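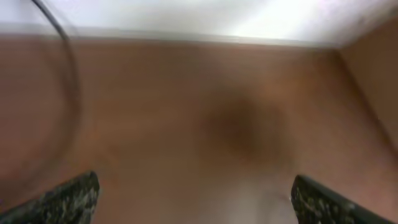 Bench arms at Drevstead: your questions

Updated January 2018. Questions from the repair floor, answers from me (Gemma Bickerstaff, floor lead) and Peiyu Hou, who set the arms up. Short answers. Ask again if they're no good.

Is this replacing the cable bench?

No. Cable bench stays. Sorting returned cables moves to the arms bit by bit, testing and re-ending stay with people. No jobs go because of this. That's in writing, see Sheila Clegg for a copy.

Why cables and not something easier?

We got 3462 returns in September and most came with leads thrown in the box. Untangling is what everyone complains about, thumbs and wrists mainly. So that's where we started.

What do the arms do all day?

Pick up a lead, move it, put it down. Tangles are the hard bit. The arms come at a knotted bundle from the side with the gripper part open, and if the grip isn't right they back off and try again. Slow. Tyson is still faster by a mile and will tell you so.

Do I have to learn programming?

No. You start it, stop it, clear the table, load the next lot. Two short sessions with Peiyu, paid, in shift time. If you want to learn more than that, put your name down with Hadiza Ezeani.

What do the green lights mean?

Motor has power. Treat it as live, even if nothing is moving. Hands off the table untill you've pressed stop and the lights are out.

Can I reach in just to free a plug?

No. Stop first. Metal-tipped plugs catch on other strands and it's tempting to flick them loose. Don't.

The arm has its own cables. What if it grabs one?

Has happened in testing. Stop it, call Peiyu, don't pull. The leads that run along the arms need slack to move so please don't tape them down to make it tidy.
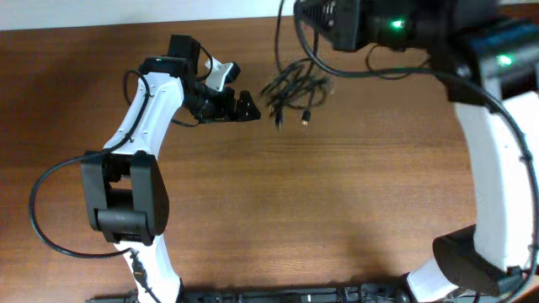

Will my output be compared with the machine's?

No. The arms have their own count, 235 leads on the best day so far. People's numbers are not put next to it and won't be. Raised by Tyson Lapointe at the floor meeting, agreed by management.

What about my grade and pay?

Same grade, same pay. Anyone running the arms gets the Zallo allowance, 100 a month, from the first full month after training.

I don't want to work next to it. Can I say no?

Yes, until the trial ends. Tell me or Hadiza. You'll go on the Mellor bench or stay on testing. After the trial we talk again.

Who do I call when it stops working?

Peiyu, ext. 1698. If no answer, press stop, leave the table as it is, put a note on teh board and carry on by hand.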